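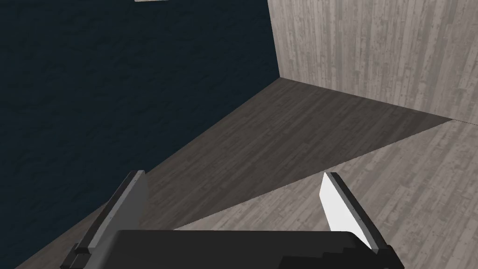

October, notes by Nuala Conneely

Right, so the open day at Brarham was mostly about simulation, and I want you to have my notes before Monday's session while it's all still fresh! They train their robots in made-up rooms first, and 400 practice runs can go by while you're queuing for a coffee. I asked why anyone bothers with lighting in a pretend room. Well, look at the hard shadow edge across the floorboards and the inner pad glaring white on one finger: if the software mistakes that sort of line for a step or a wall, you want to find out there (much cheaper than in a real kitchen).

After lunch we had the demo of Sellen, their two-armed model, in a pretend house. What I'd like you to think about is how much of its own body gets into the view, and what it has to ignore before it can go anywhere near a door. Read chapter 6 for this.

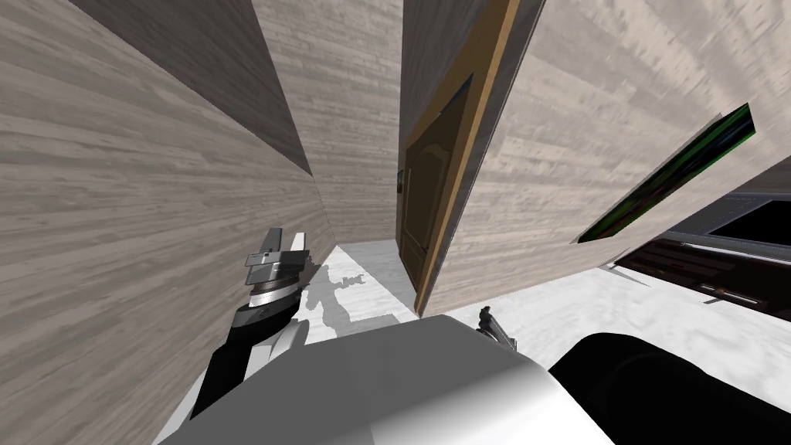
Noreen Buckley wrote to me afterwards that she'd have liked more on failures, and that 20 minutes for questions was stingy. She also wants us to ask Vimthorpe how they do their testing, so bring a question each, please.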